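About Niltholm

Handheld gripper kits and recording services for robot manipulation 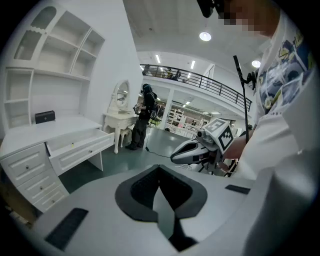
Photo credit: Niltholm

Niltholm builds the Clollska handheld gripper kit and runs recording work with it for customers who train robot arms. Our workshop and offices are in Callolcombe. We design the gripper bodies, write the recording and alignment software, calibrate every unit before it ships, and send crews to customer sites when a customer prefers to buy finished recordings.

Most of our customers develop manipulation software for homes, stores and light assembly. They need large numbers of short, correctly labeled demonstrations of ordinary tasks: opening a drawer, placing a box on a shelf, closing a cabinet door. A Clollska operator performs the task by hand with a gripper that matches the geometry of the end effector on the customer's robot. Position, orientation and jaw opening are logged with the video, and the result is converted into a trajectory the robot can be trained on.

What we make

Clollska is sold as a kit. The standard version contains a left and a right gripper, a calibration board, a charger, a cable set and a hard case. Each gripper has a white molded body with black pads at the contact areas and a trigger that drives the jaw. The marker cube is a white block with black square fiducial markers on its faces, and it mounts on top of the gripper so that at least one face stays readable in most working positions. The cube is removable. Cubes are paired with a gripper at calibration and carry the same serial suffix; mixing them is the most common cause of bad pose data that we see in returned recordings.

The jaw insert is replaceable without tools. We stock a flat insert, a V-groove insert for round handles and knobs, and a soft insert for thin packaging. Customers with their own finger design can send us a drawing. The adapter plate pattern has stayed the same since the first production run, and custom inserts made for older grippers still fit.

Raju is the software side. It runs on a laptop or on a compact recorder, takes in the video and the trigger signal, solves for the gripper pose in each frame, and writes one file per demonstration. Raju flags dropped frames, lost markers and jumps in pose while the operator is still at the task, so a bad take can be repeated before the furniture is put back. Files are written in an open format documented in the manual. There is no cloud account. Export scripts for the common training frameworks are included, and they are plain text so that customers can change them.

How a recording day is run

Our crews work from a task sheet agreed with the customer. The sheet lists the objects, the start condition, the end condition and the variations to be covered. For a drawer task, the variations are typically the height of the drawer, the type of pull, how far it is opened and the side the operator approaches from. Small round knobs are recorded separately from bar handles. The grasp is different enough that combining the two lowers the quality of both.

Site preparation is mostly lighting and floor. White furniture against a white wall gives few visual features, and glossy floors reflect ceiling lights into the lower part of the view. Neither prevents recording. We set exposure for the work surface, lock it, and run a short marker check at each furniture piece before the first take. Mirrors are noted on the task sheet, as a mirror can return a second view of the marker cube. Raju rejects the reflected cube by its handedness, and the crew still reviews those takes by hand.

Cables are laid before the operators start and are checked again at each break. We prefer wired trigger signals in large halls and showrooms, where the wireless bands tend to be crowded. Battery recording is available for stairways and for rooms where a cable would cross the working area.

Each take begins with the grippers held still in view of each other for a short count, and ends the same way. The still period is used to align the clocks. After that the operator performs the task at a natural pace. We ask for no slowdown and no exaggerated movement. Takes with a slip or a second attempt at the grasp are kept and labeled as such, and customers can filter them out or use them.

People who enter the view are handled in processing. Faces are pixelated before delivery. The unmasked originals are deleted once the customer has accepted the set, under the terms in our data agreement.

Accuracy and its limits

Every gripper is measured on our bench in Callolcombe at 13 positions across the working volume. The unit passes if all 13 are within the tolerance printed on the certificate in the case. The certificate is for that gripper and that cube, and it is void if the cube has been dropped onto a hard floor. Recalibration is included once per year of service contract.

Pose quality falls off in three conditions that buyers should plan for. The first is occlusion: inside deep cabinets and under desks, the cube can leave view altogether, and Raju then bridges the gap with the inertial signal. Short gaps are bridged well. Long gaps are marked as unusable, and we do not sell tools to hide them. The second is fast rotation of the wrist in dim rooms. The third is distance between the two grippers in two-handed work, where the relative pose becomes less certain as the arms spread.

Clollska does not measure grip force. We have been asked for it many times. A force-sensing jaw is in test at the workshop, and it will be offered when it holds calibration through a full season of daily use. Until then, customers who need force data should look at instrumented gloves or at teleoperation.

The kit is also a poor match for robots with more than two fingers. The jaw opens and closes along one axis, and data recorded with it describes that motion only.

Buying, renting and contract recording

Kits can be bought or rented. Rental is by the week and includes a calibration on return. The minimum rental is two weeks, which allows for setup and for the operators to get through the training tasks. New operators go through seven of these, starting with picking up a block and ending with a two-handed drawer and lid task. Most people are producing usable takes by the fourth.

Contract recording is quoted per accepted demonstration. The smallest order is 100 accepted demonstrations of one task in one location. We deliver the first batch early for review, and the price of the remainder is fixed from that point. Rejected takes are not billed. If a task sheet is changed after the first batch, the change is quoted separately.

Locations are found by us or supplied by the customer. Furniture showrooms, model apartments, stockrooms and school kitchens have all worked well. Furniture is recorded in place where possible, and drawers and doors are returned to their starting position after each take. We carry our own insurance for site work and send the certificate with the booking form.

Support

Support is handled by the same team that assembles and calibrates the units. Please include the serial number from the underside of the gripper and a Raju log file with any request. A log from a failed take is more useful to us than a written account of the failure. Replacement pads, inserts and cube mounts are kept in stock. Trigger assemblies are repaired at the workshop and are not sold as parts.

Firmware updates are released when there is a reason to release one. The release notes list every changed parameter. Customers in the middle of a recording campaign are advised to finish it on the version they started with, then update and recalibrate before beginning the next.

The workshop closes for stocktaking in the second half of December. Rentals that run across the closure are extended at no charge until the first shipping day afterward.

Working at Niltholm

We hire operators, calibration technicians and software engineers. Operator work is physical and repetitive, and it suits people who are careful with their hands and patient with a checklist. Experience with robots is not required. Applicants for calibration work are given a bench test that takes most of a morning and is paid. Software applicants are asked to read a portion of the Raju pose solver and write up what they would change.

Visits

Prospective customers may visit the workshop by appointment and try a kit at the practice bench. Bring a sample of the object or handle you intend to work with if it can be carried. For larger items, send a dimensioned sketch ahead of time and we will set up the nearest equivalent we have – the practice area holds desks, shelving and a range of cabinet doors.

Page last revised 16/10/2021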